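Four small baskets and too many toothbrushes

In November I promised Jennylyn Cabanatuan that I would stop keeping small things in one big box. She has the tidiest drawers I know, and she was a little strict with me about it. So I bought four plastic baskets, all with the same grid sides, in yellow, blue, red and green.

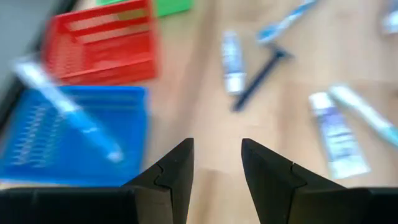 My first idea was to sort by size. It was not a good idea, as the toothpaste and the toothbrushes are nearly the same length. Then I tried to sort by colour, and I was left with too many white tubes and no white basket. It took me 49 minutes to give up on both.

I like these baskets all the same. They are light, and you can see through the sides a bit, so you don't have to lift everything out to find one thing.
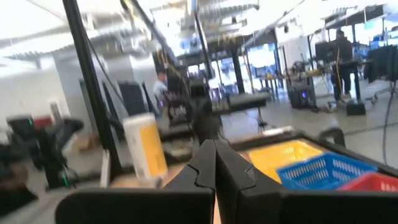
Yellow, blue and red, with the white canister on the other side.

My grandmother kept her buttons in this way, each kind in its own dish, and we children were not allowed to mix them. I think of her when I spread everything out before I begin. It looks worse at first, but I work faster.

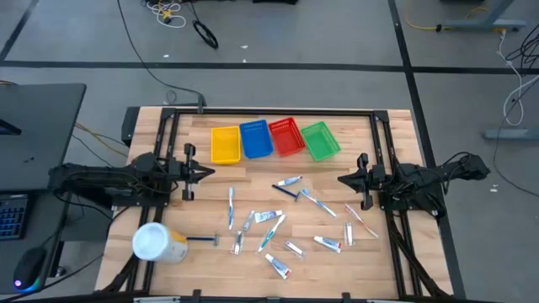 What goes where

Toothbrushes should have a basket to themselves. Toothpaste gets another one, with the caps all facing the same way. The little packets are harder, and I have changed my mind about them two times already. 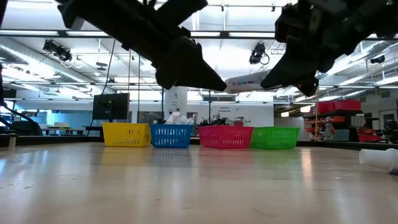
I would also like to write labels, but my handwriting is poor and Jennylyn says the colours are enough. Maybe I will try paper tags next month. If you have a good way to keep small packets standing up, please write it in the comments.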